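Wicker and rattan - keeping it decent

Dust first, always dry. Old paintbrush, the 2 inch sort, worked along the slant of the weave and not across it. Hoover after with the soft brush on. Damp cloth last, squeezed nearly dry, drop of washing up liquid in 400 ml of warm water. No soaking! 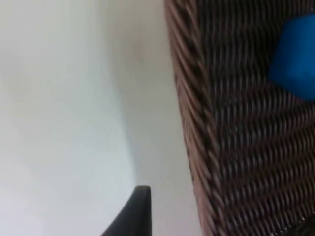
Chairs get grubby at the back, where hands grab them. Don't forget the edge either. A thick braided rim like this one holds dust in every twist, so go round it with a toothbrush, folowing the twist. Pull the chair well off the wall before you start or you'll mark the paint. Loose ends - dab of wood glue, tuck in, peg overnight. Radomir Živković at Illcombe swears by hair grips instead of pegs. Fine, whichever.

Baskets next. Tip out over newspaper, tap the bottom, brush the corners. Small ones can go on the table for odds and ends, but check the floor of it for snags before anything woolly goes in. Dry in shade, upside down, never on the radiator. Mine get done every November wich is plenty. 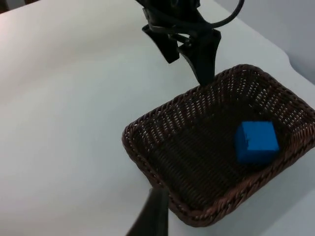

Low woven basket with a braided rim, blue foam-like cube inside.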